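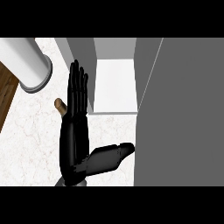 Most of the hours go into the tries we throw away, the guide told our group before we had even hung up our coats, and that turned out to be the best introduction to the Fenedden open day I could have asked for. I had come in July with a notebook and a vague idea that robots learn by being left alone with a problem. By lunchtime the notebook was half full and the vague idea was gone.

Fenedden has the upper floor of an old office block in Stastach, up a staircase that smells of floor polish. You go through a kitchen (good coffee, terrible biscuits) and then straight into the room where they gather examples. They let 16 of us in at a time, which was just enough people that you had to lean a bit to see a screen, and just few enough that every question got an answer.

The project is called Bravo. The idea is simple to say and takes forever to do: a person steers a simulated robot hand through a small household job, the computer records every joint position along the way, and a learning system later studies the recordings and tries to do the job itself. Everything I saw that morning was rendered. The hand is a black one with four fingers and a thumb, and the counters and cabinets it works among are built in the simulator too, right down to pinkish veins in the marble. I kept staring at those veins. Somebody cared about them!

I had expected the steering to look like a video game, and it's much slower than that. The operator I watched brought the hand down over the counter, stopped, backed off, and came in again with the palm turned a little. When I asked if the second approach was the one they would keep, the answer was that they might keep both. A recording where the hand starts out badly and then fixes itself can teach the system how to get out of trouble. A recording where the operator just dithers teaches it to dither. Telling the two apart is a job in itself, and it's done by people watching playback at double speed with a finger on the delete key.

The set they were working on had 1,966 recordings when I visited, all of them kept ones. I asked how many had been dropped and got a laugh, and then a proper answer, which was that they count attempts per operator but don't put the number on the wall any more. It made people rush.

We had 3 stops on the tour, and the middle one was my favorite. It was the labeling desk, where every recording gets a short sentence saying what the hand is meant to be doing. Sounds dull, I know. But two people can watch the same clip and write very different sentences, and the desk had a long printed list of words they've agreed on. "Put" and "place" had been argued over for a week. There was a whole page on what counts as "next to." I could have stayed there all afternoon, and I nearly missed the last stop because of it.

That last stop was the turn-taking session, where visitors could steer for a few minutes using Emitz, the in-house control program. I was bad at it. Depth is the hard part: from straight overhead, I could not tell how high the hand was hovering, and I kept closing the fingers on air. Switching to a side view helped a lot. My thumb control never got better at all. The staff were kind about it and told me that new operators practice for 9 days before anything they record is even considered.

A few practical things if you go. The stairs are steep and I didn't spot an elevator. Bring a sweater, even in summer, as the room with the computers is kept chilly. Ask to sit in on a playback review if there's one running, because it isn't on the printed schedule and we only got to see ten minutes of it by asking.

I've signed up for the next one and I'm going to spend the time until then working on my thumb.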